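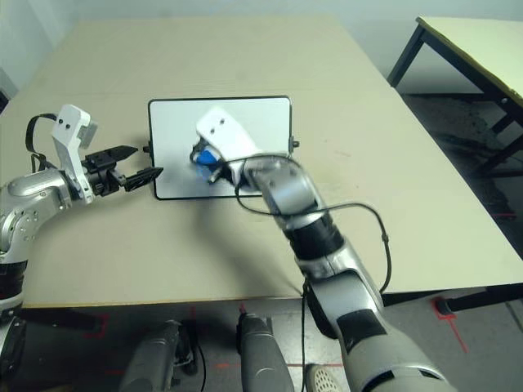 I have terrible handwriting, so I went to Cleltwood feeling a certain kinship with a machine that was learning to draw a circle. Ngọc Hồ met me at the door with a biscuit in each hand (one was for me, luckily) and asked whether I'd ever tried writing with oven gloves on. I hadn't. I have now, and I can report that it's horrible.

Her project is called Darnia, and the question behind it sounds almost silly. If you show a robot how to make a mark by guiding its arms yourself, how much of what it learns is the shape and how much is the pressure? Most people who teach robots this way record where the arm went and leave it there. Ngọc's team wanted the push as well, so they worked it out from the effort in the joints, with no extra sensor at the fingertips.

"A circle is rude," she told me. "It has to come back and meet itself, and everyone can see if it doesn't."
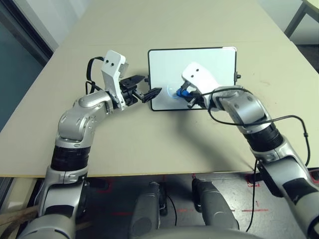
Reading time: 2 minutes

I got quite attached to that little blue arc. You find yourself leaning in and willing the pen along, like watching a toddler with a full cup! Shota Ikeda, who looks after the training runs, has seen rather more of them than I have and mostly drinks his tea.

The team gave the robot 775 guided demonstrations and trained two versions of the same model. One got positions only. The other got positions plus that estimate of pressure. Then they let each have a go at the same set of shapes, and the gap was bigger than Shota had bet on (he owes Ngọc lunch). The version with pressure closed its curves far more often, and it skidded less at the start of a stroke, the bit where I always make a blob.

Straight lines hardly improved at all, mind you. Zane Vaher thinks they were easy enough already, and she'd like to see the whole thing tried on paper before anyone gets excited. Paper drags and creases, and a pen that's happy on glass may well tear it. She has three kinds in a drawer, waiting.

I had a turn at guiding an arm myself before I left. My circle was an egg. Ngọc saved it anyway, in a folder marked "guests", and went off to find the paper.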